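Studdale Hospitality Training Forum
Board: Table Service and Room Preparation
Thread: Trays and cutlery at the service table

Posted by: Service_Standards
9 Nov 2016

Members are invited to comment on the draft guidance for laying up from a tray. The Udance site proposes that each white table should carry one pale green tray, with the cutlery placed on it before any plate is brought forward. The tray is to remain within the table's edge at all times, and a clear margin of 30 mm is to be kept at the front.

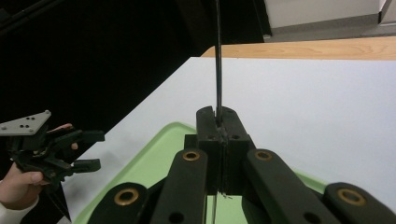
Reply from Papadopoulos: The margin is insufficient. We applied the same figure in January and raised it to 100 mm within the month, as trays were being caught by sleeves. I would ask that the draft be amended before it is circulated.

Posted by: linen_and_plate
I do not agree with the previous reply. A margin of 100 mm is reasonable on a dining table, but our service tables are narrow and the plate has to stand beside or behind the tray. If the tray is pushed back, staff will reach over it for the plate. The draft should stay as it is for narrow tables.

Posted by: Service_Standards
Both points have been noted. The wording on spoons is also open for comment. At present it states that a spoon is to be held by the handle and lowered bowl first, without contact between the bowl and the rim of the tray. 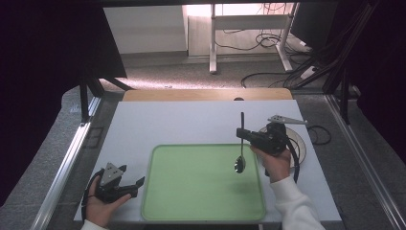

Spoon above the green tray, with the plate on the right-hand side of the table.

Posted by: Drotico_Catering
We support the wording on spoons. Our own sheet says the same, and adds that the bowl should face upwards once the spoon has been laid down. With regard to trays, we purchased 400 of the raised-rim type and have found them satisfactory. The rounded corners are easier to wipe than square ones.

Posted by: linen_and_plate
May I ask whether the plate is to be set down before or after the spoon? Paragraph two says before and the summary says after.

Posted by: Service_Standards
After. Paragraph two will be corrected. The front margin remains under review, and members with narrow tables are asked to submit their measurements in this thread.

Posted by: Papadopoulos
Ours will follow. I maintain that 30 mm is too little.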